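The protective stop that wasn't wired to anything

I spent most of February on a problem that turned out to be one line in a config file. I'm writing it down so I can find it again, and because two people at work asked me how it could have gone unnoticed for so long.

The project is called Gruvberg. We have two arms in one room, both white, one set up over a flat black pad and the other working over a table. The one at the table picks up long flat parts and sets them down at an angle, short side first, then lowers the rest. All of it gets run in simulation before any of it goes near the real cell in Fallstead. My part is the simulation. Marisol Henao owns the real cell and has the last word on what gets loaded onto it.

The fault showed up in an overnight batch of 200 placements. When I came in, the summary page was green: 200 started, 200 finished, no protective stops. I would have passed it along, but I had the force log open from something else and the trace for one of the runs looked wrong. The downward force at the wrist climbed, went flat, and stayed flat until the part was released. A normal placement has a bump when the edge touches and then a quick drop.

I went through the rest by hand and found 11 runs with the same flat section. In each of them the long edge of the part had come down early, before the short side was seated, and the arm had kept pushing it into the tabletop until the motion timed out. The peak was 3,624 on the raw sensor scale. Our stop threshold is far below that. On the real robot you would have a cracked part at the least, and the person loading the next one stands close by.

So there were two problems. The arm was pressing when it shouldn't, and the thing that was supposed to catch it pressing had not said a word.

The first one was easy. The height of the table in the planner came from an old layout. Wilmer Tello had raised the tabletop in the scene after the real one was changed, and the planner still had the old value stored separately. Most placements had enough slack to get away with it. The ones that came in at a steeper angle did not. We now read the height from the scene and there is no second copy to forget.

The second one took me 3 weeks.

I started by blaming the threshold, then the filter on the force signal, then the contact settings for the table. I made the table stiffer, then softer, and got different curves and still no stop. I set the threshold to almost nothing and ran the arm into the table on purpose. It pushed and pushed. That should have told me where to look, but I spent another few days on the filter anyway.

What had happened was this. The stop monitor is its own process and it subscribes to the force signal by name. When we went from one arm to two, the signals were renamed so each arm had its own prefix. The monitor was still listening for the old name. Nothing published under that name, so it received nothing, and with nothing received it reported no stops. It had been running that way since the second arm was added.

Marisol asked the obvious question, which was whether the real cell had the same problem. It did not, for the hardware stop, which lives in the controller and doesn't care what we call anything. But the software monitor on the real cell used the same config, and it was deaf too. She pulled the cell out of service that afternoon and kept it out until we had tested every stop by setting it off – in the room, one at a time, with a foam block on the table.

Changes we made:

The monitor refuses to start if it hasn't heard from both arms.
If the signal goes quiet while a motion is running, that counts as a stop.
Every batch begins with a deliberate push into the table. If that doesn't trip the monitor, the batch ends there.
The summary page shows how many force readings were received, next to the number of stops.

The last one is my favorite. Zero stops and zero readings would have looked strange to anyone on the first morning.

I reran the batch after the height fix with the old table value put back for one pass, to see the monitor work. It tripped on the same 11 runs. With the right height it tripped on none.

Still open: the other arm shares the same planner code, and I haven't checked whether it keeps its own copy of the pad height. Wilmer thinks it does. That's next.

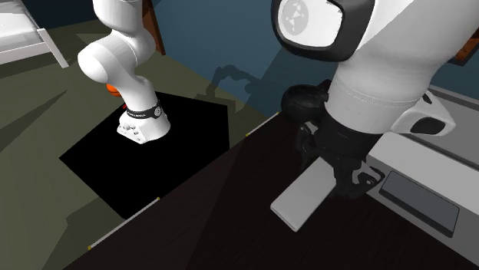
No. 11
Simulator view of the two arms, with the long flat white piece held at an angle over the table.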